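The Pine Table Comes Back to the Kitchen

Secondhand shops have trouble keeping pine tables in stock this spring. The style that filled family kitchens a generation ago, then got hauled to basements and garages, is being pulled upstairs again. Buyers want the pale kind with visible boards and plenty of knots, and they want it without a dark stain.

Part of the appeal is price. At Wandlow, a resale warehouse that takes in furniture from estate clearances, a plain pine kitchen table with straight legs can be had for less than a new flat-pack desk. A similar table in oak starts at $600. The pine ones usually leave the floor the same week they arrive. Most have rings, ink spots and a few dents, and the shop no longer sands them before sale, as customers were asking for them untouched.

The other part is that pine is easy to live with once you accept what it is. It is a softwood. A dropped fork will mark it, and so will a ballpoint pen pressed through a single sheet of paper. Owners who expect a hard, flawless top tend to be unhappy within a month. Owners who treat it as a work surface tend to keep it for decades.

What the boards tell you

A plank top is made from several boards set edge to edge, and each one moves a little with the seasons. In winter, with the heat on, the wood dries and the seams open. By July they have usually closed again. A gap you can slide a business card into is normal. A gap you can drop a coin through means a joint has let go, and the top will need to be glued and clamped.

Look at the ends of the boards too. If they are cupped, so that a glass rocks when you set it down, ask whether the table stood near a radiator. Mild cupping can relax after a few months in a better spot. Severe cupping has to be planed out, and on a thin top there may not be enough wood left to do it.

Knots are the thing people ask about most. A tight knot is sound and can be ignored. A loose one can be held in place with a few drops of clear epoxy, worked in around the rim with a toothpick and scraped flush the next day. On a newly sanded table, knots may also weep a bit of resin in warm weather. Mineral spirits on a rag will take it off.

Oil, wax, soap or nothing

There are four common ways to finish a pale pine table, and they give quite different results.

Oil soaks in and warms the color. Over a few years it turns the wood honey yellow, which is exactly what many of today's buyers are trying to avoid. Oils with a small amount of white pigment hold the yellowing back. Put on thin coats and wipe off everything that has not soaked in after 30 minutes. Lay the rags flat outdoors to dry before throwing them out, as oily rags in a pile can catch fire by themselves.

Wax sits closer to the surface. It feels good under the hand and does almost nothing against hot dishes or red wine. It suits a hall table better than a kitchen one.

Hard clear coats, including the water-based polyurethanes, protect best and stay the palest. When they do wear through, usually in front of the chair that gets the most use, the repair shows. You end up sanding the whole top.

Soap is the old Scandinavian method and the cheapest of the four. Soap flakes are dissolved in hot water, the mix is left to cool, and it is rubbed into bare wood with a cloth. Two or three rounds leave a matte, slightly chalky finish. It has to be repeated every couple of months in a busy kitchen. The upside is that any spot can be done over by itself, with no line at the edge.

Some people leave the wood bare. It goes gray where hands rest, and some people like that as well.

Bottles, rings and drips

Small bottles do more harm to a softwood table than plates do. Dish soap, cooking oil, vinegar and juice all tend to run down the side after pouring and collect under the base. By the time anyone picks the bottle up, the ring has soaked in.

The fix is dull but it works. Keep a shallow tray or an old saucer for whatever lives on the table full time. Wipe the neck and the base before setting a bottle back, and screw the cap down all the way. Vinegar and citrus should be wiped up at once on a soap or wax finish. Oil and clear coats give you a little longer.

For rings that are already there, start mild. Rub the spot along the grain with a damp cloth and a drop of plain soap, then let it dry overnight. If the mark is still there, go over it lightly with 240-grit paper, again along the grain, and touch up the finish. Dark rings with a bluish edge come from metal cans sitting in water. Those need oxalic acid, sold as wood bleach, along with gloves and an open window.

Buying one new

For people who would sooner skip the repairs, a few smaller makers have gone back to solid plank tops. Clorus sells a kitchen table in untreated pine with the soap finish left to the buyer. Stusden makes a heavier one with breadboard ends, which help keep the top flat. The Pichon table comes with a white oil already on it and seats 8 with the leaf in.

All three ship flat. Check that the top is fastened with slotted brackets or wooden buttons, which let the boards move. If it is screwed down tight along the sides, it may split in the first dry winter. This is worth checking on a used table as well, and it takes a flashlight and a minute on the floor.

Let a new table sit in the room for 2 weeks before putting any finish on it. The wood needs to get used to the air. After that, wash it down with a barely damp cloth to raise the grain, let it dry, sand once with fine paper, and start.

Daily care is a damp cloth and a dry one after it. Skip the spray polishes. Most contain silicone, and it gets into the grain and keeps any later finish from sticking.
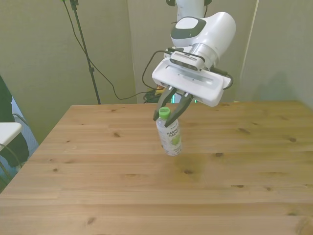 Pale pine planks with the seams and dark knots left showing. Wipe the base of a bottle before it goes back on a top like this one.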